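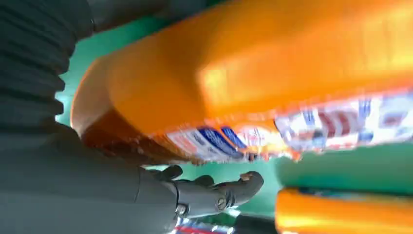
舞伴必须一男一女,狐步除外

上期通讯寄出以后,好几位读者来信问我 Stasholm 交谊舞大会那件事到底闹到哪一步了。我原本打算等它自己过去,结果它没有过去,还长出了附件。

没跟上的朋友,我简单补一下。Stasholm 每年八月在旧海关大厅办一场舞会,市里出场地费,门票收入归游泳馆修屋顶。报名表上一直只有两栏,“舞者甲”和“舞者乙”,几十年没人觉得这两个词有什么阴谋。今年春天,一个叫“自然家庭之声”的团体给市议会写信,说这种写法“抹去了造物的秩序”,要求改成“男士”和“女士”,并且凡是领取市政补助的舞会,都得由主办方核对。

信的署名人是 Ottmar Görtz。Görtz 先生以前给我们写过两次读者来信,一次反对幼儿园读企鹅绘本,一次反对公车站的彩虹长椅。那张长椅后来被太阳晒褪了色,如今是一种很正派的米灰,他大概把这也算作胜利。

这封信我从头读到尾,包括附件。附件有21页,题目叫《论引带与跟随》,中心思想是:交谊舞里男人带、女人跟,这个结构反映了婚姻,而婚姻支撑着国家,所以两个男人跳华尔兹,国家就会松动。具体怎么松动,附件里画了一张图,有箭头。我盯着那张图看了好一阵子,箭头从“探戈”出发,经过“混乱”,最后指向“出生率”。

Görtz 先生对狐步网开一面。原文说狐步“动作较为疏离,道德风险有限”。我问过教了半辈子舞的 Hamish Chisholm,狐步的两个人贴得近不近,他说,贴得跟别的标准舞一样近,你要是觉得疏离,那是你没学会。

公听会我去了,傍晚六点开始,地点在市政厅二楼,椅子是那种专门劝人早退的椅子。登记发言的有32人,其中真正跳舞的占多数,这在 Stasholm 的公听会上很少见,我们这儿讨论自行车道的时候,来的通常都是开车的。

头一个发言的是 Lutz Mühlbauer,退休的水电工,跟太太跳了大半辈子。他说他家一直是太太带,因为他分不清左右。按新规定,他想请教议会,他太太算不算男士,如果算,退休金能不能补发差额。主持人请他围绕议题发言,他说他觉得自己围得挺紧的。

接着是一位87岁的老太太,没报姓名,只说自己年轻的时候镇上男人都出海去了,舞会上全是女人跟女人跳,跳了好多个冬天,“国家那时候也还在”。她说完就坐下了,旁边有人递给她一颗润喉糖。后面的人再上去都有点不好意思,讲得明显短了。

轮到 Görtz 先生。公道地讲,他口才不差,声音也好听,适合念天气预报。他强调自己对任何人都没有敌意,有很多朋友“属于那个群体”。台下有人请他举个例子,他说为了保护朋友的隐私,不便透露。这一点我倒是相信的,他的那些朋友把自己的隐私保护得相当彻底,连我们这些在那个群体里待了二十年的人都没碰见过。

他还说,核对工作很简单,由主办方看一眼就行。负责检票的 Surachet Thammasiri 当场举手,问看一眼是看哪里。会议记录上这个问题的回答是“稍后书面补充”。截至我写这一段,书面补充还没有来,Surachet 每天都去查信箱,我怀疑他打算把它裱起来。

我承认,坐在那里笑的时候很痛快,走回家的路上就没那么痛快了。这种提案写得越滑稽,大家越容易把它当一晚上的余兴节目。可是议会里确实有人在点头,有人问了“技术上是否可行”,没有一位问“我们为什么要坐在这里讨论这个”。想在舞会上牵着自己男朋友的十九岁孩子,听见的恐怕也不是箭头和狐步,他听见的是一屋子大人在认真研究他能不能进门。那天后排坐着两个年轻人,全程没有发言,散会以后我想过去打个招呼,他们已经走了。

所以还是得说几句不好笑的。

议会没有当场表决,提案转给了文化事务小组,小组要先听法务的意见。法务意见出来之前,居民可以递交书面陈述,一页纸就够,手写也收。写给谁都行,市政厅一楼的窗口会替你分。请不要在里面骂人,我知道这很难,我自己的初稿删掉了三分之二。写你跳过的舞、你带去的舞伴、你家谁带谁跟,这些比骂人管用,而且他们必须逐份归档。

如果你不住在 Stasholm,就不要写了,上回长椅那件事,有热心读者从外地寄来一大沓,结果对方拿着邮戳说我们是境外势力。寄信的人其实住在河对岸。

另外,Ville Harju 已经把舞会前的免费练习班开起来了,地点还是他的面包房后间,打烊以后开始,面粉自己拍干净。不限经验,不限舞伴,一个人来也行,他会给你配一个。他的原则是按身高配,因为撞过几次下巴。上次我被配给了 Lutz 的太太,她果然一路带到底,我只管倒着走,中间撞了一次烤架,她没有停。

练习班的曲子目前偏老,想换曲子的请自己带来。Ville 只有一个要求,不要带狐步,他说最近来问狐步的人太多了,他教烦了。

读者更正:上期我把 Görtz 先生的团体写成了“自然家庭之音”,应为“自然家庭之声”。他本人来信指正,语气很客气,末尾祝我早日康复。我没有生病。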